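4. Recording your first set of examples

By now you should have the Brunet hand gripper charged, the strap fitted to your wrist, and the Cendalau recorder running on your laptop. If any of that sounds unfamiliar, please go back to section 3 and have another look, and don't feel bad about it, most of us had to read that section twice.

In this section you will record a short batch of pick-and-place examples by hand. The learning system will copy whatever you show it, good habits and bad ones alike, so it is well worth going slowly at first. Plan on 100 recordings for your first batch. A full training set for one task is 200, but there is no need to do it all in one sitting!

Getting into the starting pose

1. Clear the table of cups, pens, cables and anything else you don't want in the recording.

2. Hold the gripper by its handle and let the fingers open all the way.

3. Point the fingers down and forward at the table. In the preview window you want both pads showing near the bottom, one on each side, with plain tabletop in the gap.

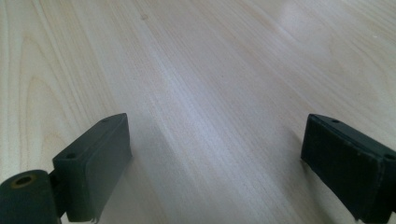

Hodon Workshop, Teaching by Hand Group

4. Compare your preview with the picture. The pads should lean in toward each other with their top edges at much the same height, as they do there. If one sits a good deal higher than the other, roll your wrist a little until they even out.

5. Look for glare. A soft patch like the one on the wood at the upper right is fine, and you should still be able to make out the grain through it. If the grain vanishes completely, tilt the lamp away or pull the blind down.

Note: Pads get nicked and a bit ragged along the edges with use. You can carry on with pads like that, but if the facing starts to lift, press it and see whether it moves. A facing that slides under your thumb needs replacing before you record (see section 9, Spare parts).

Recording

6. Put your object on the table and go back to the starting pose. Press the button once and wait for the beep.

7. Hold still for 3 seconds. I know this feels like forever when you are on your fortieth try, but the system uses that pause to find its bearings.

8. Reach, close the fingers, lift, carry the object to the target spot and set it down gently. Open the fingers fully before you back away.

9. Press the button again to stop. Type a short label, such as "block to tray", and save.

10. Move the object somewhere new, turn it a little, and start over from step 6.

Caution: Keep your free hand out of the way between the two beeps. If you have to rescue a falling object, go ahead and rescue it, then throw that recording out.

Caution: Never put a fingertip between the pads while the power light is on.

When you have finished the batch, plug the gripper into the Hovovton dock and leave it there until the upload bar fills. Files that fail the check are listed in red, and you can simply record those over again. On our own first batch 96 went through, and we were very pleased with that.

Questions about labels or uploads can go to Kazimír Kadlec at the front bench.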